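工单中心 > 矿机托管 > Flivovville 机房 > 算力异常 > 处理记录

标题：C 排矿机每天下午集体掉板，晚上自愈
状态：已解决（等账单那一栏吵完再归档）
建单日期：2021年5月16日
涉及方：Mestent（矿机）、Pesonen（矿池）、Ballberg（配电施工与维护）、我们（出钱）

【故障现象】

我们在 Flivovville 托管了 300 台 Mestent 矿机，分四排，A、B、D 排无事，C 排每天午饭后开始犯困。矿池那边看到的算力往下滑，到傍晚滑到底，入夜又自己爬回来，第二天早上一切正常，仿佛在等人来验收。

掉的方式很统一：先是某台机器少一块算力板，后台报“链路无响应”，过几分钟整机重启，重启完三块板都在，跑一阵再少一块。机器自己的页面上，平均算力照样写得很漂亮，因为它每次重启都把统计清零，只记得自己最好的时候。

建单时我填的优先级是“高”。系统自动改成了“中”，理由一栏写着“夜间自行恢复”。

【排查记录一：矿池】

按照惯例，先怪矿池。给 Pesonen 发了工单，附上三天的曲线，问是不是难度调整或者节点切换导致份额丢失。

Pesonen 回得很快，说他们那边没有异常，拒绝率正常，延迟正常，建议检查矿机。

检查了备用矿池地址，切过去跑了一个下午，曲线换了一家网站继续往下滑。颜色倒是好看一些。切回 Pesonen，并在心里道歉。

【排查记录二：温度】

下午掉、晚上好，谁看了都说是热。Mestent 的一线客服也是这么说的，并且附上一份《夏季散热指南》，里面建议保持进风口通畅、避免阳光直射、定期清灰。我们照做了：

C 排全部清灰。清出来的灰足够让人反思。
进风侧滤网换新。
热通道的挡板重新贴了一遍密封条。
水帘提前一小时开。

最后这一条请留意，后面还会见到它。

结果是芯片温度确实降了，从接近 80 度的保护线退下来一大截。掉板的时间也跟着变了，提前了一小时。

我把这个结果发给 Mestent，客服表示“温度改善明显，请继续观察”。于是我们继续观察，观察到它继续掉。

【排查记录三：固件】

Mestent 二线接手，要求升级固件。新固件的更新说明只有一行：“提升稳定性”。旧固件的更新说明也是这一行，所以从文字上看没有什么可失去的。

先挑 C 排靠门的几台升级。升级后不再报“链路无响应”，改报“电源输入异常，已尝试恢复”。掉板照旧。

说句公道话，这次升级是整个过程里 Mestent 做过的最有用的一件事，虽然他们的本意似乎是让我们忙一会儿。旧固件把电源的告警吞了，统一翻译成算力板的问题；新固件终于肯说实话。我把这一条告警标红放在工单顶部，二线回复：“该告警可以忽略。”

没有忽略。

【排查记录四：换机器】

把 C 排的三台和 A 排的三台对调，电源跟着主机走。当天下午，去了 A 排的那三台精神抖擞，来了 C 排的那三台挨个躺下。换回来，再试一次，结果一样。

到这里可以写结论了：机器没病，位置有病。Mestent 收到这个结论后非常高兴，立刻把他们那边的单子关了，还发来一份满意度调查。

【排查记录五：电】

C 排的配电由 Ballberg 负责，去年10月扩容时也是他们接的。打电话过去，对方说柜子上的表一直有读数，约390伏，很稳，不存在供电问题。

我问这是哪两点之间的电压。对方说，就是表上的电压。

表装在柜门上，量的是相线和相线之间。矿机的电源插在相线和零线之间。这两个数在一切正常的时候有固定的比例关系，所以平时看哪个都行；只有在零线出问题的时候，前者会一脸平静，后者已经在跳舞。柜门上那块表属于前者。

请机房值班的电工在 C 排的机柜插座上挂了一只带记录的万用表，从上午挂到晚上，三相各挂一天。为了不让曲线太难看，顺便记了几件事的时刻：水帘水泵什么时候开，轴流风机什么时候加档，隔壁库房什么时候烧水。

读出来的东西大致如下：

上午，三相对零线的电压差不多高，机器安静。
水帘水泵一开，其中一相往下沉，另外两相往上抬。水泵是单相的，全挂在同一相上。
风机加档，再沉一截，电源开始报输入异常。
第一批机器重启，负载更不均匀，于是再带倒一批。
傍晚水泵关，电压慢慢聚拢，机器陆续爬起来，假装什么都没发生。
烧水与此无关，向隔壁库房致歉。

这样前面那件怪事也通了：我们提前一小时开水帘，掉板就提前一小时。当时以为是在救它，其实是在按时叫它倒下。

【处理经过】

带着记录约 Ballberg 到场。断电、验电、挂牌，打开 C 排进线柜下部的盖板。零排上的主零线压接端子颜色发暗，绝缘皮靠近端子的一段发硬，螺栓用手就能拧动。是的，用手。

Ballberg 的到场人员看了一会儿，说可能是热胀冷缩。我说有道理，别的排也热胀，也冷缩，螺栓倒都还在原来的位置。

处理步骤，供以后的人翻到：

一、C 排全部停机，先在后台下发休眠，再拉分路，最后拉总开关。不要反过来，反过来会很热闹。
二、剪掉发硬的那段线，重新剥线，压新端子。旧端子装袋，贴标签，留在我们手里。
三、零排接触面打磨清洁，螺栓换新，用力矩扳手按柜内铭牌拧紧，画标记线。
四、水帘水泵从原来那一相拆开，分摊到三相。
五、柜门上的表加接相零测量。这一条 Ballberg 起初认为没有必要。
六、分批合闸，每批之间等一会儿，让电源喘口气。

恢复后连续跑了几个下午，水帘照开，风机照加档，三相电压没有再分家，C 排在 Pesonen 的曲线终于是一条平的线，枯燥得令人感动。A、B、D 排的零线端子也都顺手查了，没有松动。
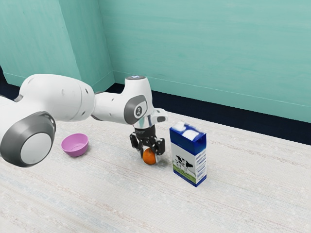 Ballberg 回复：零线端子在去年扩容验收时是紧固的，验收单上有签字。我们认可现场看到的松动，但不认为与施工有必然联系，单相水泵集中接在同一相上也是诱因之一。本次到场检修费用 1,845 元，请按合同在月底前结清。另外建议贵方今后定期巡检零线温度，我们有相应的年度服务套餐可供选择。

【我方答复】

已阅。逐条写一下，免得以后翻出来只剩情绪。

验收单我找到了，签字确实有，力矩一栏是空的。空着的格子很难证明什么，包括“紧固”。

水泵集中在一相，这个我们认。接线是机房自己接的，图省事，线短。但零线要是好的，三相不平衡顶多让零线多走点电流，电压不会漂成这个样子。水泵只是每天准时去推一下那颗松螺栓，螺栓是谁拧的，请对照施工范围那一页。

检修费暂不支付，按质保条款走。旧端子的照片和电压记录已经发到贵方邮箱，实物随时可以来看，但不外借。

年度套餐，看到了。

【给接班同事的备注】

下次再遇到“下午掉、晚上好”，在清灰之前先去插座上量一次电压，量相线对零线，带负载量，挑最难受的那个时段量。早上量出来的数字没有参考价值，早上什么都是好的。

后台显示的重启次数只保留到上一次断电，想看历史要去导日志。日志的时区是出厂默认的，和我们差着好几个小时，我第一次对曲线的时候把故障对到了半夜，为此白白怀疑了夜班一天。时区已经统一改过，新到的机器记得也改。

Mestent 那边还欠我们一个说法：电源告警为什么在旧固件里会被报成链路问题。二线说已转研发。单子在他们系统里的状态是“已关闭”，在我们系统里是“等待对方”，两个都没错。

受影响期间的算力损失由财务按 Pesonen 的日结算表去算，我不参与，只负责提供起止时间。起始时间填的是第一次掉板那天下午，有人提议从10月端子松的时候算起，我说你先证明它是哪天松的。

C 排剩下的机器固件先不升，等电费账单和这张工单都安静下来再说。靠门那几台保持新固件，当哨兵用。

【更新】

Ballberg 来信，检修费改为“协商中”。柜门上的新表读数正常，零线端子测温正常，标记线没有移位。下次复查安排在水帘换季停用之前，由当班的人拍照附在本单后面。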